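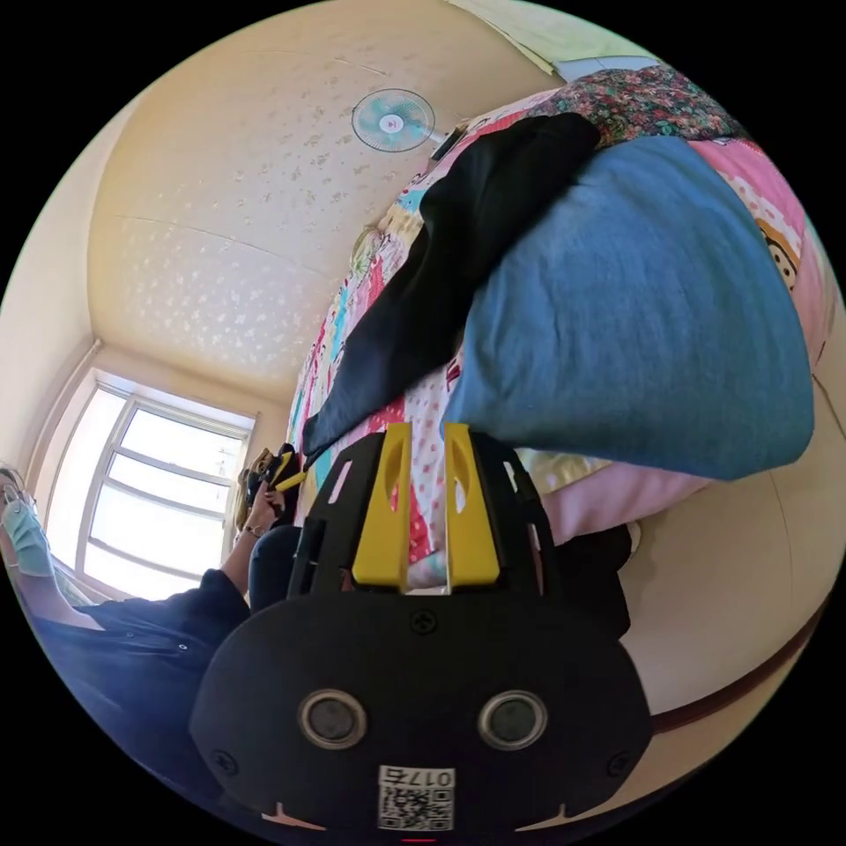
## Chapter 4: Air That Moves, Air That Doesn't

Start with a stuffy room. You know the feeling. Heavy head, slow afternoon, everybody yawning by 3 p.m. Most people blame the heat. Sometimes it is the heat. Often it's the air itself, which has been sitting there since breakfast with no way out.

This chapter covers how air gets in and out of small homes. Pressure first, then openings, then fans. Math comes at the end and there isn't much of it.

### 4.1 Two jobs, one word

People say "ventilation" and mean two different things. Keep them apart:

- **Air exchange.** Old air leaves, outside air replaces it.
- **Air movement.** Same air, pushed around the room. Feels cooler on skin. Carbon dioxide level stays put.

A fan in a shut room does the second job only. Students mix these up on every problem set, so read that line again.

Taner Erdem's survey of the row houses at Wemside is our running case. He went door to door in June and asked people what they did when a bedroom felt close. Most said fan. Fewer said window. Hardly any one said both, and both is usually the best answer.

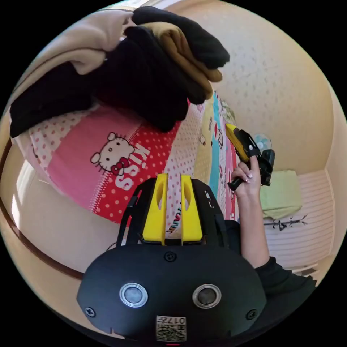
*Fig. 4.1. Bedroom.*

Bedrooms get the most attention in this chapter for a simple reason: long hours, closed door. A sleeper breathes slowly but doesn't leave. Outdoor air has a bit over 400 parts per million of carbon dioxide. A shut bedroom can pass 1,000 well before morning. Not dangerous at that level. Stale, though, and a decent sign that moisture and smells are building up too.

What drives the exchange? Two things.

1. **Wind.** Pushes on one side of the house, pulls on the other. Needs an opening at each end to work well. One window alone gives you a weak in-and-out slosh.
2. **Temperature difference.** Warm air is lighter, rises, leaves up high. Cool air comes in low. Called the stack effect. Best on cool nights, close to useless on a hot still afternoon when inside and outside match.

Fledcombe, our other case, sits in a valley with almost no summer wind, so its houses lean on the second one. Tall stairwells, small vents under the roof. We'll come back to there layout in 4.5. 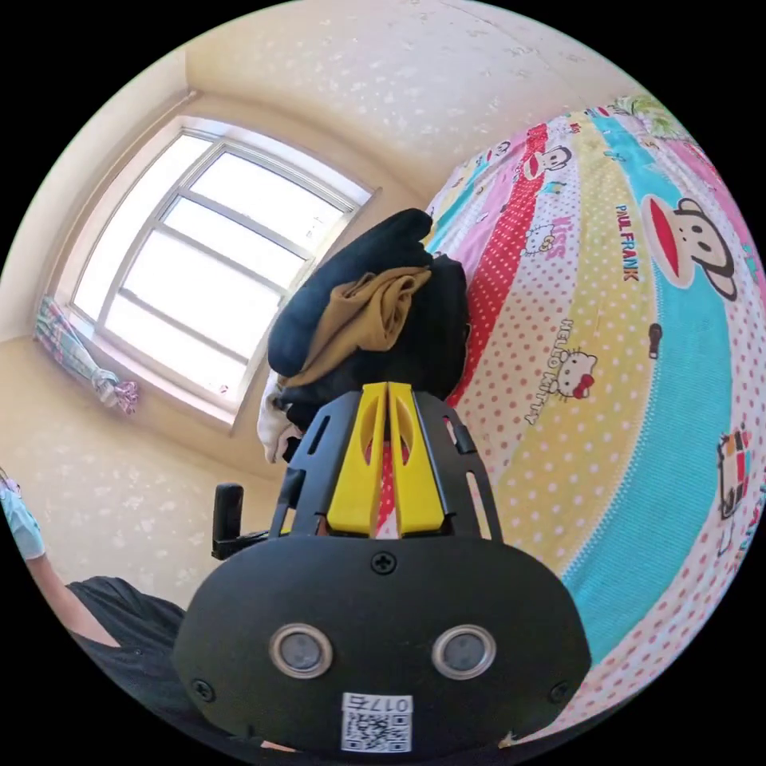 ### 4.2 Counting air changes

One air change per hour means a room's full volume of outside air comes in over one hour. Take a bedroom holding 48 cubic meters. At 2 air changes per hour it needs 96 cubic meters of outside air every hour. Volume times rate. Write the units every time.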